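1/ Our group at Pradow has been working on two-arm handling of soft bags, and we have a result on grasp point selection that I want to write up here before the paper is done.

2/ The question was simple. When a policy has to pick up a backpack, does it matter where on the bag the training demos grab it? Most of our older demos went for the top handle or whatever bit of fabric was closest.

3/ For the new set we told operators to go for an edge: binding, piping, a seam. Anything stiffer than the panel next to it. Everything else stayed as it was — same arms, same bags, same wrist cameras.

4/ We ended up with 3541 demos in total. Of those, 316 are edge grasps on backpacks. Small, but we wanted to see if a small slice could change behavior at all.

5/ Wrist view from one of the edge grasps. The target is the pale gray binding between the lighter blue front panel and the dark mesh. At this range the stitching shows up clearly, and the other arm is still in view at upper left.

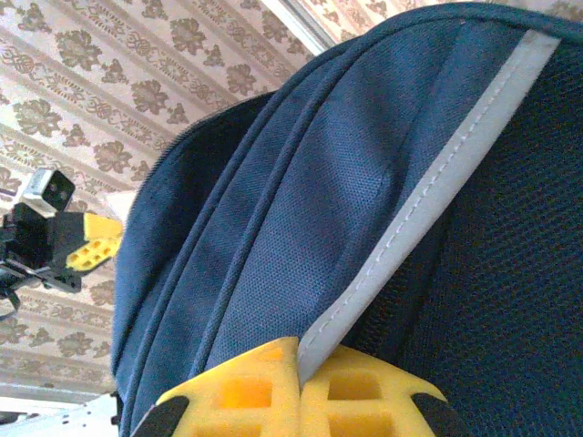 6/ Results. We fine-tuned the Kurkent baseline twice, with and without the edge slice, and ran both on bags neither had trained on. Dropped lifts went from 28 to 4 over the same number of trials.

7/ Most of the remaining drops are on bags with no contrast at the seam. Black on black is bad. The policy closes on the flat panel, gets a fold of cloth, and loses it when the second arm starts to pull.

8/ We also tried the Vũ loss weighting on top of this. No clear difference. It might help with more data, but I would not claim that from what we have.

9/ Things we have not tested: full bags, wet fabric, leather. All trials used bags with light stuffing. Also only one finger design, so I can't say how much of this carries over to solid fingertips.

10/ The Skikcombe lab is going to rerun the comparison on their own setup in September. If their numbers look different I will post them in this thread.

11/ Labeling guide for edge grasps goes up with the preprint. It is two pages and mostly about when to skip a demo.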